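**Replacing the chairs in the Avon Street hall**

The hall chairs are going to be replaced over the winter, and the board has asked for a write-up so that members know what is being bought, what it costs and what happens to the old ones.

The present chairs came with the building. They are steel-framed with padded seats, and most of the padding has split along the front edge. They weigh enough that the evening groups have been leaving them out instead of stacking them, which means the morning exercise class starts by clearing the floor. Two people reported pinched fingers last year from the stacking bar. The frames also mark the floor, and the floor was refinished not long ago at a cost we would like to avoid repeating.

We looked at three options.

The first was to repair what we have. Ogbonna Upholstery came out and went through the chairs in the back store. Their view was that the seats could be redone without much trouble, but that the welds under a good number of them were going, and new padding on a bad frame is money wasted. They were fair about it and did not charge for the visit.

The second was to buy folding chairs. These are cheap and store flat. The lunch club tried a few on loan and did not like them. The seats are low, they tip if you push up from the front edge, and several members said they would not feel safe getting out of one. That ended the discussion as far as the lunch club was concerned, and they use the hall more than any other group.

The third was plastic chairs with legs that fit into the underside of the seat. They are light, they can be wiped down, and a broken leg can be swapped without throwing out the whole chair. The board has gone with this option. We are buying 40 from Flarent, at a total of $984 with delivery. That is $24.60 a chair. The money comes from the furnishings line, which had been left alone for two years, and no dues increase is needed to cover it.

We are starting with 40 because that covers every regular booking except the spring supper and the annual meeting. For those two we will keep the best of the steel chairs in the back store and bring them out as needed. If the new ones hold up, a second order can be considered next year.

**What to expect when they arrive**

The chairs come in parts, packed flat, and have to be put together. Delivery is set for September, to the side door on Menia Lane. The front steps are too steep for a hand truck. The boxes will go straight into the small meeting room, so that room cannot be booked until the work is done. The Spanish conversation group has kindly agreed to move upstairs in the meantime.

Assembly is simple but it goes better with a system. Work on a table, not on the floor. Put a cloth down first, because the seats scratch easily and grit on a tabletop will leave a mark that does not rub out. Turn the seat over, fit the legs, and make sure each one is all the way in before moving to the next. A leg that is only partly seated will feel fine in the hand and then work loose under a person. When all of them are in, stand the chair on a level spot and press down on each corner. If it rocks, take the legs out and start again. Do not use a mallet.
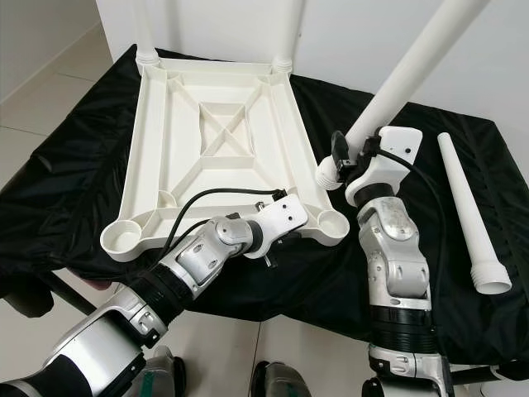
Ylva Blomqvist wrote in to ask whether the plastic would get brittle in the cold, as the hall is not heated overnight, and whether anyone had thought about arms for people who need something to push up on. On the cold, the supplier's answer is that the chairs should be kept indoors and out of direct sun, and that an unheated room is acceptable. We will check them over after the first hard frost and again in the spring. On arms, she is right that none of the new chairs have them. Eight of the old armchairs from the reading corner are still sound, and they will be moved into the main hall and kept along the wall by the radiator, where anyone can take one.

Ragnvald Holmgren asked that the stacks be kept low, and the board agrees. Please stack no more than six high. Stacks go against the north wall, clear of the fire exit and the light switches. Dragging a stack across the floor is the quickest way to undo the refinishing, so please lift the chairs a few at a time.

**The old chairs**

The steel chairs we are not keeping will be set out in the side yard once the new ones are in use. Members can take as many as they like at no charge. Bring your own rope and something to haul them in. They are fine for a garage or a workshop if you do not mind the seats. Anything left after two weeks goes to the scrap dealer, who has offered a small amount per load. Whatever comes in from that will go back into furnishings.

If your group uses the steel chairs for anything besides sitting, such as holding up display boards, please let the office know before they go out to the yard. The quilt show did this last year and would have been caught short.

A sign-up sheet for assembly is on the board by the kitchen door. Two hours is a useful stint. Coffee will be on, and there are spare table cloths in the cupboard under the stage.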